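The Zilus Lighthouse Board: Extract from the Final Register

The Board records that the light at Drasum Point was extinguished in November, after 834 applications for its continuance had been received and considered. The Keeper was instructed to surrender the keys, the oil ledger and the bell.

The keys and the ledger were surrendered. The bell was not. In a written reply, the Keeper stated that the bell belonged to the fog and could be collected from it directly.
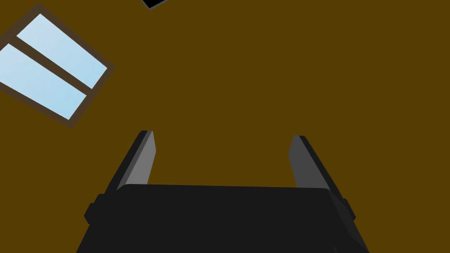 The Board sent an inspector from Cirnby to settle the matter. His room at the inn was to be done in a plain mustard-brown, without seam or pattern, that being the colour the Board approved for all lodgings. He remained there for 5 nights and submitted a claim for candles. On the last night – the weather being thick – he heard the bell strike from well beyond the rocks, where no vessel was listed.

His report was brief. He recommended that the fog be entered in the register as a tenant, at the usual rent. The motion was carried, and the first payment, in wet coin, reached the office before the ink had dried.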